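Stubbs Parts Bench
@stubbsbench
Thread on pulling reusable parts from office towers. Desktop lot from Dadimville, 34 units, all bought as untested. Notes are for my own records as much as anyone else's. 1/16

Order of work: case, drives, card, memory, processor, board, power supply. I change the order when something is in the way. On most office cases something is in the way.

Lay the tower on its side with the open face up. Working on an upright case puts the weight of the card on the slot and the weight of your forearm on everything else.

Photograph the front panel header before unplugging it. The manuals for these boards are hard to find and the labels on the plugs are worse than the labels on the board.

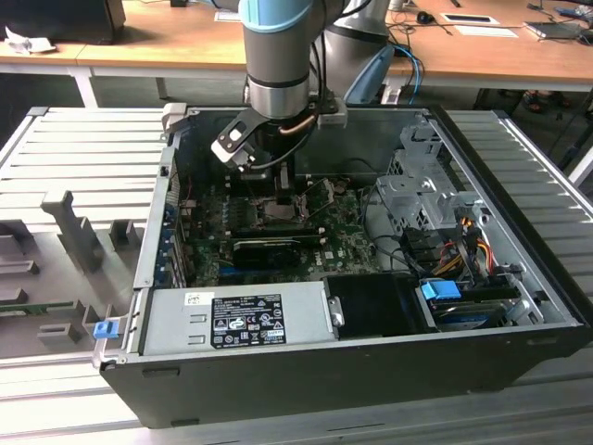 Drive bays first. Blue plastic usually marks what is meant to be moved by hand: latches, clips, slot tabs. Press the latch fully before sliding the drive. If it binds, check for a data cable still attached behind the cage.

SATA cables: pull on the plug, never the cord. The ones with a metal clip need the clip pressed. I bag cables by length and throw out any with a cracked plug. They cost too little to test.

Read the label on the power supply before deciding whether to keep it. Anything I can't match to a known connector layout goes to scrap, even if it spins up. Some office models use a proprietary board plug and will not fit a standard board.

Graphics card: remove the bracket screw or open the slot retainer, then release the tab at the end of the slot. The tab is the part people break. A plastic spudger reaches it when the drive cage blocks your fingers. 8/16

Cooler next. Old paste sets hard. Run the machine for a few minutes if it still boots, shut down, unplug, then twist the cooler slightly before lifting. On boards with pins on the chip, a straight pull can take the processor out through a closed socket.

Paste cleanup can be done with the chip in the socket or out of it. I do the first wipe in the socket, with the lever closed, since the chip can't slide. Lint-free cloth, isopropyl alcohol, wipe inward from the edges. Keep the liquid on the cloth.

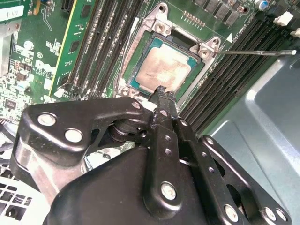
Lever: push down, move it out from under its catch, let it rise under control. Then lift the load plate. Both should move freely. If the plate sticks, look for paste on the hinge side before applying any force.

Lift the processor straight up by its edges. No tilting, no sliding. On sockets with contacts in the base, one bent contact can cost you a memory channel, and you may spend an evening swapping modules before you suspect it.

Put a cover on the empty socket right away. I use Grendex caps because they were sold in a bag of 70 and fit the common sizes. A cover from another board of the same socket is fine.

Chips go in a Fetero clamshell tray, one per pocket, with the lot number on a paper slip. Marker on the heat spreader wipes off with alcohol, so the slip is the record.

Running count for the season: 113 processors pulled, 3 with damage. Two of those had damage before I opened the socket. The third was mine. I tilted it. 15/16

Memory and board screws get a separate thread. For anyone asking about the boards: tested ones are listed in November, untested ones go by weight, and I don't ship bare power supplies. 16/16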